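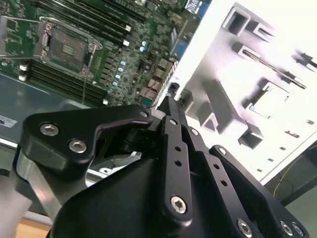 Board in the case, socket open, not a stick of memory in it yet

Diary > Shed and spare room > June

6.40 am. Up before the kettle. Cold. Want to get this down before work or I'll lose the order of it.

So the server. Bare board in the tray, no chip, no heatsink, all the black slots empty with their little white latches. Left it like that overnight with a clean sheet over the lot. Lever and pins looked fine under the lamp. I went over them with the magnifier for ages, tilting my head, cooking my neck. Gold pins are very pretty and I hate them. One bent one and it's a paperweight.

Bought the case and board from Sarıgül's, the surplus place out past the tip at Korkineo. $35 for the pair becuase the fella wanted the shelf back. Processor separate, $50, in a clamshell inside a sandwich bag inside an envelope. He had the memory too but wanted silly money so I said no and then regretted it all the way home. Rang him from the servo. Sold. Of course it was.

Memory now coming from Mokari, tracking says "processing" and has said it since whenever. Checked it twice while writing this.

Must do:
wipes (the lint free ones, not the kitchen ones)
thermal paste, the old tube is a rock
find the long screwdriver
ring Noemi re the drives
bin night

12.15. Lunch in the car. Noemi Lyons rang before I could ring her. She wants the Wondance recordings off the old box by the end of the month, all of them, the concerts back to when her eldest was a tadpole. I said it depends. She said on what. I said memory. She thought I meant mine. Fair enough.

The old box is in her laundry on top of the dryer and makes a noise like gravel. Told her please stop switching it off at the wall. She said she doesn't, it's the kids. Told her to put tape over the switch. Have not told her I haven't got the new one past bare metal yet. Will tell her when it boots. If.

Also she owes me a casserole dish. Forgot to say.

5.50 pm. Home. Parcel card in the letterbox, raced down to the post office before they shut, it was the tap washers. Did not swear in the post office. Swore in the car.

Decided to do the cleaning anyway. Sheet off. Soft brush between the slots, working downhill so the fluff goes off the board and into the tray and then vacuum the tray with the hose held well away. Bits in there. Grey felt stuff, dead moth, one curl of cable tie. The white side panel catches the lamp something awful, had to turn the whole case round so I wasn't squinting. Better with the lamp on the bookcase. Shadows in the slots then but at least I can see the pins.

Left the label alone on the tray. I never know with labels. Mum used to peel everything and then not know what it was.

Went over the little capacitors with the blue tops, looking for any that had gone domey. All flat as far as I can tell. Same with the copper coloured blocks down the corner, no scorch that I could find. Sniffed it. Smells like a school cupboard.

Had a long think about the processor. Could drop it in tonight. Should not drop it in tonight, tired, hands cold, dog about. Put the clamshell up on top of the wardrobe where I can't fiddle with it. Got it down again to check the little corner triangle against a page I'd printed. Put it back up. 

7.30. Tea was toast. The long screwdriver was in the cutlery drawer with the skewers. No idea. It's the only one that gets down past the lip without the handle fouling, so it lives in the tray with the job from now on and anyone who wants to prise a paint tin can use something else (G., if you're reading this, which you'd better not be).

Screws. Tipped the jar out on a tea towel and sorted. Got 15 that match for holding the board down, which is plenty, put them in an egg cup. The rest back in the jar, should throw them out, won't. Went round the ones already in the board and nipped each up a touch. A couple were barely biting. Wonder how long it rode around like that.

Spare room is a disgrace by the way. Ironing board is holding the manuals, ironing is on the bed, bed is where my sister sleeps when she comes. She comes in the holidays. Box of Christmas lights still in front of the power point so I'm running off the extension lead from the hall and stepping over it like a brolga. Moved the lights to the shed. Found the other box of lights.

8.45. Mokari emailed! Dispatched. Order number ends in 51, wrote it on my hand for some reason when it's in the email. Could be a couple of days, could be the washers again.

Order of things when it turns up, so I don't get excited and rush:
wash hands, shoes off, touch the case
processor in, let it drop by its own weight, no pushing
load plate down, lever down, breathe
paste, heatsink, do the screws up crosswise
two sticks only to start with. See if it posts
then the rest
then drives. THEN ring Noemi

Not before.

Rang her anyway, about the casserole dish. She asked how it was going and I said it's very clean. She seemed pleased. She's put tape on the switch, and a note, and she says the youngest has drawn a skull on the note. Noise is worse tonight she reckons. Told her to copy off last year's concert first onto a stick, just that one, in case. She's got a stick somewhere. Shes looking for it.

9.30. Sheet back on. Door shut so the dog can't get his tail in it. Forgot bin night, did bins in my socks.

Paste! Didn't get the paste. Write on other hand.

Washers still to do, kitchen tap going like a clock. Tomorrow. Bed.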